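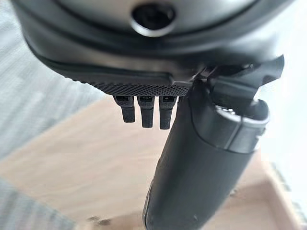 Home Posts Walks Plans & Places Contact

I finally walked the whole of the Jundside foreshore on Wednesday, and I haven't stopped talking about it since!

If you don't know it, Jundside is the strip of old rail yard between the creek and the back of Bellow. For years it was chain-link and fennel. Now the first stage is open, 475 metres of it, and the landscape architects at Getberg have done something I love: they've kept the sidings. You walk along the old rails with saltbush and kangaroo grass coming up between the sleepers, and the path wanders off to the water whenever it feels like it.

The planting plan lists 1,525 tubestock for this stage alone. They look tiny at the moment (most of them are still in their guards) but give them two summers and I reckon you won't see the road at all.

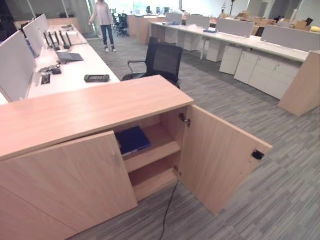 One reader wrote to me after my last post that the shade is the weak point, and that 11 new river red gums won't do much for anyone pushing a pram in February. Fair call. I'd have doubled them along the playground side, and I'd put a proper shelter near the Marino Street steps while the trees get going.

My favourite bits so far:

1. The creek steps. Big rough sandstone blocks, low enough to sit on with your feet nearly in the reeds.

2. The swale beside the path, which takes the runoff from the car park and is already full of frogs — I heard them before I saw any water.
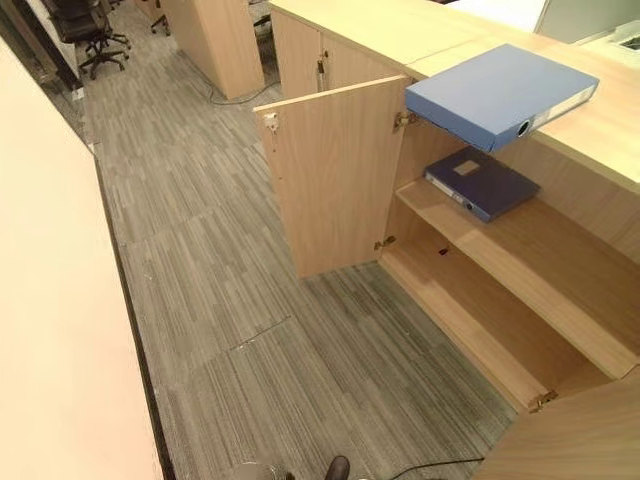 3. The footbridge, narrow and a bit bouncy, with a gap in the railing planks at kid height so the little ones get a view too.

Stage two heads north towards Marino and adds another 200 metres, plus a wetland where the turntable used to be. The drawings show a boardwalk looping right over it,
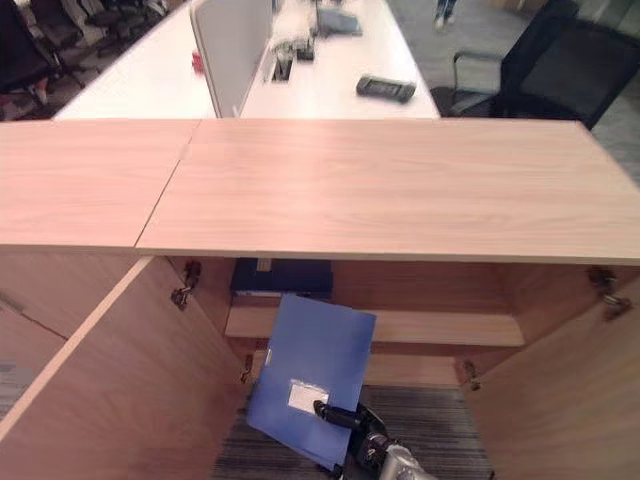
and I'm hoping they hang on to the curved brick wall on the far side, because it catches the late sun beautifully and there's a fig growing out of the top that deserves to stay. I'll be back with a thermos once the fences move.

Share 14 Comments 6

Back to top | Contact | © Plans & Places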